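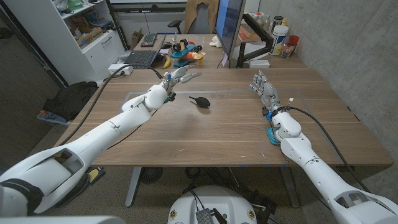 **Kwok-wai Lo**
*Retired committee clerk, writing on council procedure*

July 7, 2019

The leader of Bevbridge council filled the vacant finance post on Friday evening. Ermelinda Nogueira moves across from housing, and her old brief is split between two existing members. The notice ran to 60 words and gave no reasons. None are required.

Most of the comment so far has been on who gained and who lost. I am more interested in the mechanics, as the timing has an effect on the budget papers that the local press has missed.

## What the leader can do alone

Under the Bevbridge constitution the leader appoints and removes cabinet members by written notice to the chief executive. Full council does not vote. It receives a report at its next meeting, and members may ask questions on it.

The size of the cabinet is capped at seven besides the leader. Splitting housing between two sitting members keeps the total under the cap and avoids a further appointment. It also means one fewer allowance is paid until somebody is brought in.

## What happens to decisions in progress

A decision signed by a cabinet member stands after that member moves. A decision drafted but unsigned passes to whoever now holds the brief. Two housing items fall into the second group: the Groltby estate repairs contract and the revised lettings policy. Both were listed for signature this month, and both new holders will need fresh briefings from officers.

I expect the repairs contract to slip. The report pack is 273 pages, and paragraph 80 refers to an annex that was missing when I last looked.

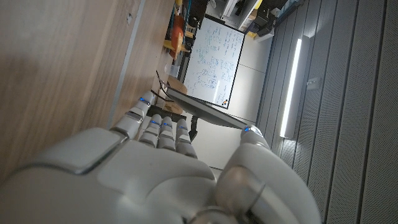
## The scrutiny problem

Nogueira signed the housing bid that she must now assess as finance member. The code of conduct does not treat this as an interest — it covers money and property, and says nothing on earlier decisions. Wurkport had the same gap and closed it with a short standing order, which sends any such item to the full cabinet. Bevbridge could adopt the wording with few changes.

The next full council is late in July. Questions must reach the clerk in writing beforehand, and I have sent mine.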